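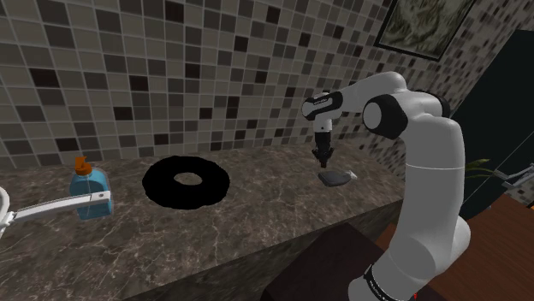
A marble countertop in a computer-rendered interior.

Stone worktops remain the most common cause of queries received by the household surfaces service at Lonberg, the regional advice centre for home care and repair. The service answered 473 enquiries from residents in the past year, and its senior adviser agreed to discuss the questions that arise most often.

Marble, the adviser explained, is frequently bought for its appearance by people who have been told little about its upkeep. "The stone is softer than many owners expect," the adviser said. "Lemon juice, vinegar and wine will dull a polished surface within minutes. We call this etching, and it is a different matter from a stain. A stain lies in the stone and can often be drawn out. An etch is damage to the surface itself."

Asked whether sealing prevents the problem, the adviser was cautious. A sealer slows the passage of oil and coloured liquids into the stone, but it offers little protection against acids. The centre suggests a simple test: a few drops of water are left on the surface and checked at intervals. If the stone darkens, a fresh coat should be considered.

For daily cleaning, the centre recommends warm water, a small amount of mild washing-up liquid and a soft cloth, followed by drying. "Residents write to us about sprays they have used for years on laminate," the adviser said. "Many of those contain acid to deal with limescale. They should be kept well away from marble."

The adviser also spoke about repairs. Of the households in Dumbridge and Skokthorpe that asked about professional polishing, about 70 were advised to wait. Light marks can become less noticeable with ordinary use, and owners in older properties are sometimes content to leave them. Deep scratches and chips near a sink should be seen by a stonemason, particularly where a crack may run through to the underside.

The centre will hold 2 public sessions on worktop care in January, with places for residents of both towns. Samples of sealed and unsealed stone will be available to handle. "We would ask people to bring the name of their sealer, if they know it," the adviser said. "It saves a good deal of guesswork."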